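Hanger Swap Moves Upstairs, and the Bins Are Already Filling

July 2018

If you have been by the Flornaren building lately you already know the clothing swap is coming back, and you probably know I get a little excited about it. I have been to every one since it started in the old Cudarlow storefront, and I still wear a raincoat I picked up there for nothing! So when word went out that the sorting was going to happen on the upper floor this time, I went over to see how it was shaping up.

The short version is that it's going well, and they need hangers. They really need hangers.

Last time the swap had 340 pieces of clothing and a lot of it ended up folded in stacks on the floor, which meant that by the middle of the morning the stacks were heaps and you had to dig for the other half of a suit. The plan now is to put everything on rails, shirts and dresses and jackets and all, and the target for hangers is 500. They had 86 left over from March. People have been dropping more off at the front desk, some in grocery bags and some in a big tangled armful (you know how they hook onto each other the second you look away).

All of it goes through one sorting table up on the landing, next to the railing. Wood goes with wood and wire goes with wire, and the coats get first pick of the wooden ones. I like the spot. It's bright up there, and you can lean over and see who's coming in.
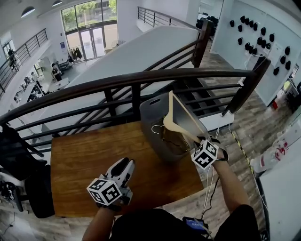 Shih-chieh Shih thinks the wire ones should go straight to the dry cleaner and never come near a rail. They leave bumps in the shoulders of anything knitted, they slide around, and a winter coat will fold one in half by lunchtime. Better to have fewer clothes out at a time, Shih says, and hang them on something decent, and bring the rest up as space opens.

I see the point about the sweaters, I do. I lost a good cardigan to a wire hanger years ago and the shoulders never came back. But a plain cotton shirt is perfectly happy on wire, and so are most kids' clothes, and I'd hate for us to turn away bags of them when we're this short. The word at the desk is that both kinds are welcome for now. Plastic is fine too, as long as the hook isn't cracked. Clip hangers for skirts and pants are the ones to dig out of the back of the closet if you have any, as there were only 28 at last count and they go fast.

The rails themselves are coming on loan from Tamura, the costume rental place, which is a huge help and saves everybody from last year's broom handles. Stumico is lending two mirrors, tall ones, so we won't all be lined up outside the restroom trying to see our own backs.

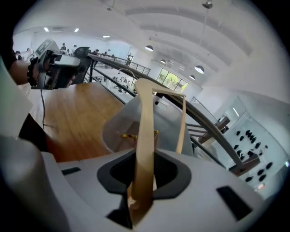 Small stuff has been the other headache. Every swap leaves behind a drift of buttons, safety pins, belt buckles and single earrings, and in the past it all went into an envelope that vanished. I'd be very glad to see it kept in something you can see into, and frosted plastic like the piece up by the railing would do it for me, with the gold-colored bits showing through the side. You can tell there's something shiny in there without opening anything, and that's all I want when I'm hunting for a button to match. If you have clean tubs with lids that you don't need back, bring those along with the hangers.

A few practical things, because I got asked about them on my way out. Clothes should be washed and dry when you hand them in. Shoes are okay if they're in pairs and tied together. No pillows or bedding this time, there just isn't the room. You don't have to bring anything to take something home, and you can hand in a bag without staying for the swap. Put a note on anything with a broken zipper so it can go to the mending pile, and please check your pockets! I found a house key in a blazer last time and it took a week to get it back to its owner.

Drop-off is at the Flornaren front desk during regular hours, and you can leave hangers there right up until the evening before. The stairs are the only way I've used to get to the upper floor, so if you have a heavy load, leave it at the desk with your name on it and it'll get carried up. The date for the swap itself will go up on the door as soon as the rails are in. I'm going back with two bags of hangers and a coat I should have given away ages ago.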